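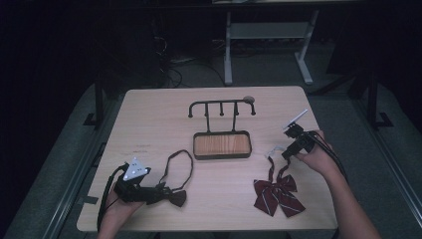
Denise Birkett wrote to ask whether the Rindel is too heavy for a bow tie, given that she'd bought a yard for neckties and had a good-sized strip left over. Her last bow came out like a piece of roof flashing, she said, and she didn't want to waste any more silk finding out.

No, Denise, it isn't too heavy, but cut it on the bias and leave it out of the seam allowance, and I'd bet your bow will behave. I'm guessing the last one had iron-on stuff in it (they nearly all do, the first few times). More on bow ties further down the page, and thank you for asking, because it reminded me I'd never written that part up.

Rindel Wool-Blend Tie Interlining, Midweight
Sold by the yard, cut to order
$17 per yard
Color: natural
Status: in stock

OK, so what is it? Interlining is the soft, slightly hairy cloth that lives inside a tie. You never see it and you'd never think about it, right up until you make a tie without it and end up with something that hangs like a wet ribbon. It's what gives the knot its bulk, and it's what lets the tie spring back out flat after you've had it cranked around your neck for a whole wedding. I've been sewing ties for a long while now and I'll say it plainly: I'd rather have so-so silk and good interlining than the other way around. You can get away with a lot on the outside!

The Rindel is my everyday one. It's a wool and rayon blend, brushed on both sides, with enough grab that the silk doesn't slide around while you're slip-stitching the back seam. I switched to it from the Anghel, which I still carry and still like, but the Anghel is thicker and it makes a big knot whether you want one or not. If you wear a half-Windsor or you like thin silk, you may want the Anghel. If you wear a four-in-hand, or you're working with anything that has some body of its own (wool, tweed, heavy jacquard), go with the Rindel.

The details, for people who like details

Fiber: wool and rayon
Weight: midweight
Finish: brushed both sides
Fusible: no, and please don't try
Minimum order: one yard
Full bolt: available, $139, ask me first so I can check there's one on the shelf
Care: dry clean once it's sewn in

A word about that minimum. I used to sell half yards and I stopped. Tie interlining gets cut on the bias, at a slant across the cloth, and half a yard gives you a couple of stubby pieces that have to be joined in the middle. A joined interlining is fine at the narrow neck part and pretty miserable anywhere else. One yard gets you a good run of full-length pieces if you lay them out snug, one right next to the other, and the leftover triangles at the corners are the perfect size for bow ties and pocket square tests. Keep them in a bag. You'll use them.

How I cut it

I lay the cloth out flat and leave it alone for a night before I do anything. It's been folded in a box and it needs to relax. Then I steam it — no pressing down, just hover the iron an inch or so off the surface and let the steam drop into it. It'll shrink a tiny bit. Much better now than inside your finished tie, after the silk's been sewn around it and can't go anywhere.

For the pattern, I trace around cardboard with chalk. Pins pull at the brushed surface and the line wanders. I use a rotary cutter for the long sides and scissors at the tip, and I trim the tip just a hair shorter than the pattern says so the point of the tie stays crisp. If your points always come out fat and rounded, try that before you blame your corner turning.

One more thing, and I get asked it a lot: no, it doesn't matter which side faces up. Both sides are the same. Direction matters, side doesn't.

Bow ties

For a bow I use one layer of Rindel in silk and none at all in velvet. Cut it a shade smaller than the finished shape all the way around, baste it to the wrong side of one piece, and sew just outside its edge. When you turn it, the seam allowances fold over the interlining and hold it in place. It really does work on a self-tie bow, even through the narrow part that goes around the neck, although I stop mine about where the collar starts and let the band go thin. A thick band under a collar is no fun at a long dinner.

For a pre-tied bow on a strap, put the interlining in the bow piece only. Leave the strap empty, or run a bit of grosgrain through it if your fabric stretches.
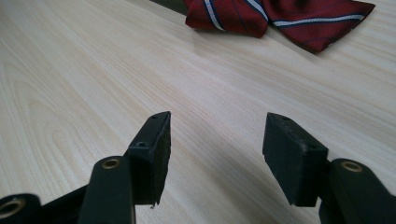 Picking a weight comes down mostly to the outer fabric, and people tend to go too heavy the first time. The way I test is to fold a scrap of the silk around a scrap of the interlining and tie a sloppy knot in it, right there at the kitchen table. If the knot looks like a fist, go lighter. If it collapses when you tug, go heavier. Pattern changes how picky you need to be, too. A burgundy tie with stripes like this one will show you every bit of twist the moment you lay it on a pale tabletop, as the lines give the game away, where a plain navy will forgive you for months. So if stripes are your thing, take the extra minute to line up the bias of the interlining with the bias of the silk, and baste down the middle before you fold.

And if you do get a twist? Unpick the back seam (you only need the middle part), give the tie a gentle pull lengthwise, let it settle, and slip-stitch it again with a looser thread. I leave a loop of slack at each end of mine so the whole thing can slide when it's knotted. Tight stitching back there is probably the number one reason homemade ties go corkscrew.

What else you'll need

Silk thread or a good fine poly, in the tie color
Long thin needles — I like the Drenura ones, a pack of 12 lasts me most of a year
Tipping fabric for the backs of the points
A pressing cloth
A pattern (the Rerkside one I sell is drawn with the interlining as its own piece, so you don't have to work it out)

Shipping and cutting

I cut everything myself, usually within a couple of days of your order. Yards come in one continuous piece, so if you order four you get four yards all together. It goes out folded in a flat box up to three yards, and rolled on a tube past that. I can't take back cut cloth unless I've goofed, in which case just tell me and I'll send you another piece right away.

If you aren't sure, order the swatch card first. It has the Rindel, the Anghel, and a thin cotton one I keep for summer ties, all big enough to do the knot test with. The cost of the card comes off your first order over a yard. I've cut 2,151 yards of the Rindel so far, by my notebook, and the swatch card has saved a whole lot of people from buying the wrong one.

Note on price: the yard price changed on 10/01/2023 when the mill raised theirs. Orders placed before then went out at the old price, and I've held the bolt price where it was.

Reader question left over from June: can you wash it? On its own, sure, cool water and lay it flat. Inside a tie, I wouldn't. The silk and the wool dry at different speeds and you'll get ripples all down the front that no iron will take out. Spot clean, or take it to a cleaner who'll agree not to press the edges flat. You want those edges soft and rolled, so say it twice when you drop it off.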